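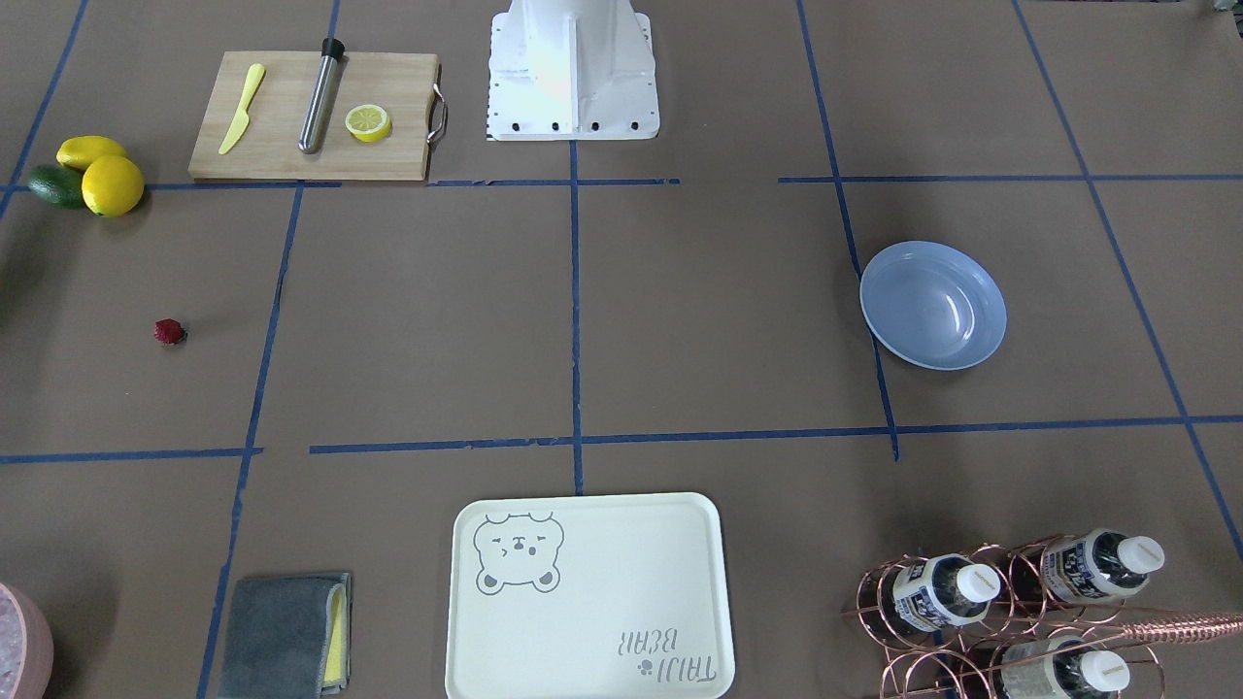 Figure 1. Cutting board with knife, muddler and half a lemon, on brown paper marked off with blue tape.

Food and Drink Writing, Handout 4
Describing Taste: Sour, Bitter and the Words We Reach For
Instructor: Glória Prata

Welcome back, everyone. I read all of your first paragraphs over the weekend, some of them twice, and I enjoyed them more than I can tell you. What I noticed (and I say this with affection, having done it myself for years) is that nearly every sour thing was "tangy" and nearly every bitter thing was "complex." So before we go any further I'd like us to slow down and spend this session on those two tastes.

Sourness first. When we taste sour, we are tasting acid, and different acids behave differently in the mouth. Citric acid, the main one in lemons and limes, comes on fast and bright and fades fairly soon. Malic acid, which you know from green apples, hangs on longer. Lactic acid, in yogurt and sauerkraut, is softer and rounder. Acetic acid is vinegar, and you smell it before you taste it. You don't have to name the acid in your writing, please don't, but if you know which one you're dealing with you can say when it arrives, where you feel it and how long it stays.

Bitterness is harder, and students often shy away from it. We are born disliking it and most of us learn to like it slowly, through coffee or dark chocolate or tea. Citrus peel is a lovely place to practice. The colored outer skin is full of fragrant oil, and the white pith underneath is where much of the bitterness sits. Press a piece gently and you get perfume. Grind away at it and the bitterness comes along too. 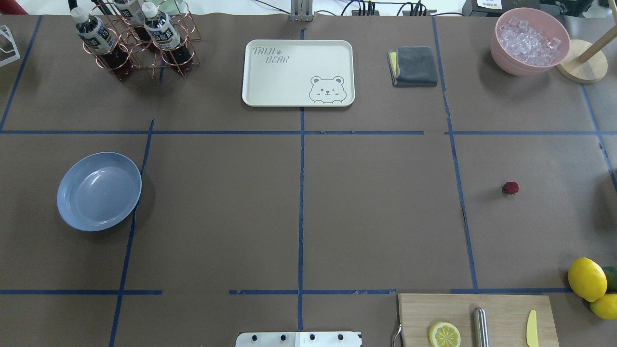

Tea gives us one more word, and it's one that gets muddled up with bitter all the time: astringent. Astringency is a feeling, that drying, slightly rough grip on the tongue and the insides of the cheeks, and it comes from tannins. A strong black tea can be bitter and astringent at once, and a young red wine may be very astringent with hardly any bitterness. Aileen Evangelista wrote last time that her grandmother's tea "put a sweater on my teeth," and I have been repeating that to everyone I meet!

A word on comparisons. They work when the reader has the other thing in memory. "Like biting an aspirin" works for most people. "Like the rind of a bergamot in July" works for very few, pretty as it is. Ozan Kırmızıgül raised a good point about readers who grew up eating other foods than you did, and we'll come back to it when we get to the reading by Duygu Duman.

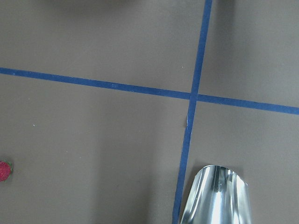 Figure 2. Two strips of blue tape crossing on a plain surface.

For next time
Choose one sour thing and one bitter thing from your own kitchen. Taste each of them plain, then again with a pinch of salt, and jot down what changes. Salt tends to quiet bitterness, and I'd love to hear how you put that into words. Then write up to 1000 words in all, without using tangy, zesty, complex, crisp or refreshing. Drafts are due 25th August. Bring 2 printed copies, one for me and one for your partner. If you missed the last session, Saulius Ramanauskas has kindly offered to share his notes.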